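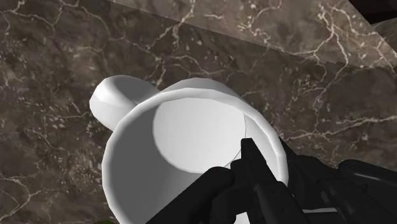

Section 4 covers the mug task, the first thing every new member of the Burnulby Robotics Club runs and the last thing most of them stop complaining about. It assumes you have finished Section 3 and that Turnico opens on your laptop without a red banner. The mug is a plain white model with so few polygons that you can see the straight segments in the rim, and it stays that way because the club laptops have to draw it while also running everything else. The marble counter is much fancier than the mug. It came with the kitchen, and no one has been able to talk the sophomores out of it.

4.1 Before you start

You need the Kerslake scene pack, a wired mouse, and 106 free minutes if this is your first try. That figure is last year's average, including snack breaks. Returning members will tell you it took them ten. Returning members also said the bus to the March meet would be on time.

Close your browser. Yes, all of it.

4.2 Loading the scene

1. Open Turnico and choose File, then Load Scene.

2. Pick mug_counter from the Kerslake folder. Do not pick mug_counter_final or mug_counter_final_real. Those belong to a team that has since graduated and took the explanation with them.

3. Wait for the marble to appear. If the counter comes up flat gray, the textures did not load. Go back to step 1.

4. Press Reset once. Pressing it repeatedly puts each reset in a line and runs them all, which is relaxing to watch but slow.

5. Switch to the wrist view. You should be looking down into the mug with the black fingers coming in from a corner. If you see only black, you are outside the kitchen. Press Home.

4.3 Lining up the hand

1. Set the speed slider to 2. The slider goes higher. Leave it.

2. Find the handle. In the practice layout it sits on the far side of the mug from the hand, so you will be gripping the wall of the mug and leaving the handle alone. Section 5 is all handles, and you can be disappointed then.

3. Bring the hand over the rim with the arrow keys. Use the thin dark seam on the inside wall as your landmark. It is the only mark in there, and on an all-white mug you will be glad of it.

4. Lower the hand until one fingertip is just inside the rim. Keep the other finger outside the wall.

5. Check the side view before closing. The wrist view is bad at depth and will let you believe anything.

CAUTION: Do not lower the hand all the way to the floor of the mug. The simulator will not break, but the mug may leave the counter at a speed no mug should reach, and your run is scored from where it lands.

4.4 Closing and lifting

1. Hold C to close. Let go when the contact light turns green.

2. Wait for the light to hold steady. A flickering light means the finger is skating along the wall. Open, back off, and repeat 4.3 from step 3.

3. Press the up arrow in short taps. Holding the key down is how people meet the ceiling.

4. At the lift line, stop and press Save Run. The score appears at the bottom of the window. It is out of 2, so please don't ask what the curve is.

NOTE: The raised slab behind the mug is solid. If the arm stops for no reason you can see, check whether the elbow has parked itself against the slab. The error message for this is "Plan incomplete," which is also the error message for everything else.

4.5 Turning in your run

Copy the run file to the Sanach share under your team's folder. Put your team name in the file name, spelled the way you spelled it on the sign-up sheet, even if you have regrets. Each team may turn in 2 runs, and the better one counts. Screen recordings, phone videos of the screen, and sincere verbal accounts are not accepted.

If the share is full, delete your own old runs first. Other teams' old runs come in at a distant second and require asking them.

Section 4 last revised Wednesday, July 19, 2023. Continue to Section 5, Handles.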